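Bedding & Laundry > Duvets > Ask the Neighbors

We use cookies to remember your settings. Accept / Manage

Duvet keeps bunching up inside the cover, help!

Posted by hilikhomebody
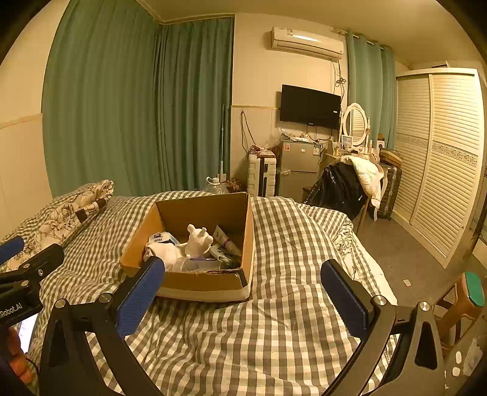 So I switched to a duvet last December after years of plain blankets and I love it, except that by Saturday morning the whole insert has slid down to my feet and I'm lying under two layers of empty cotton. The cover came from Nodine and has buttons at the bottom but no ties inside. I've tried shaking it out every day (my arms!) and I even safety-pinned one corner, which lasted until I rolled over onto it. Is there a trick, or do I need to buy a new cover?

DuCreekSue

Don't buy a new one! Sew ties into the corners. You need four pieces of twill tape, each about 15 inches long, folded in half and stitched at the fold to the inside seam. If your insert has loops, thread them through and tie a bow. Mine didn't, so I made little loops from the leftover tape. Took me one evening with the TV on, and I'm a terrible sewer. Also check that your insert is the same size as the cover, I had a full in a queen for ages and wondered why it swam around in there.

pillowfort19

get a heavier blanket lol. i went back to quilts

Marnie_on_6th

Sue's way is good, but if you hate sewing there are duvet clips, the kind with a soft mushroom-shaped piece that goes inside and a cap that snaps on over the fabric. I paid 6 dollars for a set at Drarninix and they've been through the wash plenty of times. Put one halfway down each long side too, the corners alone didn't do it for me. Just take them off before you put the cover in the dryer, mine banged around in there like shoes.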